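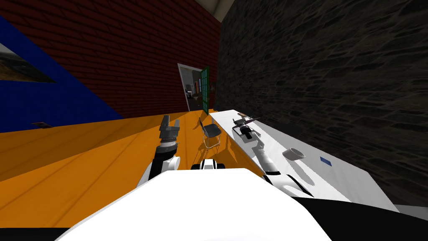

How long does it take to get a two-armed robot to clear a table? Longer than it takes to clear the table yourself, by a margin I've stopped calculating.

I've been at it since May. The plan is to have the whole thing working in the simulator before I bolt anything together in the garage, where mistakes cost money and possibly a toe. In software a mistake costs me a restart and a trip to the fridge.

The project is called Kalcombe, after nothing. The first three names I liked were taken by a yogurt, a law firm and someone's much better robot.

The room came from a free pack, and whoever made it had strong feelings about walls. Blue on one side, brick at the back, rough stone down the right, and an orange floor to pull it all together. I could have changed it. I spent two evenings on the folding chair instead, which had a habit of drifting through the planks whenever physics started.

The right arm is the good one. It will reach out over the white table to the long brown thing at the far end, and with the latest settings it gets there without sweeping the bowl into the next room. The left arm mostly points its gripper at the ceiling like it has a question.

For a while I blamed the planner, a package called Favus that I picked because the manual was short. The manual is short because it leaves things out. One of them is that joint limits have to be in radians, and I had typed in 100 for the left elbow, meaning degrees. Favus took this as permission to spin the elbow like a pepper mill. I found it on line 2306 of a log file, in a warning so polite I'd scrolled past it for a week.

With that fixed, I'm down to 4 failures in a night of runs, all of them involving the bowl. It's shallow, and the fingers close on the rim and then think better of it. I've tried more friction, less friction, and a slower approach that looked like the arm was sneaking up on it. Next I'm going to try coming in from the side.

The real motors are on order from Bosum and are due whenever Bosum feels like it. Meanwhile the bracket drawings are done, except for the shoulder plate, which I've redrawn so often that the file name is mostly the word "final".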